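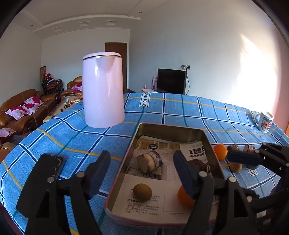 Simitach completes first round of household gripper recordings

Simitach has completed the first round of Drekdale, its programme to gather examples of everyday handling tasks for a learning system. The round produced 3596 recordings, made in furnished living rooms with hand-held grippers. No robot arm was used at this stage.

Each recording covers a single tabletop task, such as moving fruit and small containers into or out of a metal tray. The operator works the gripper fingers directly, and a camera mounted on the tool records the fingers and the objects between them. Household items are left on the table during recording, among them kettles, mugs and phones. Patterned tablecloths and direct sunlight are also accepted.

Operators were asked to vary the starting position of the objects between attempts. Failed grasps were kept and labelled separately; they account for 745 of the recordings. Files in which the fingers left the camera's view for more than 2 seconds were rejected and are not part of the total.

Labelling was carried out by Wegener. Every file carries a task name, a start and end point for each grasp, and a note of the objects handled. Training on the set will begin in August on Komer, the control software Simitach is developing for two-fingered arms.

A second round will add kitchens and roughly 10 further task types, including opening lids and folding cloth. Recording guidelines and the labelling format are available from the Simitach press office on request.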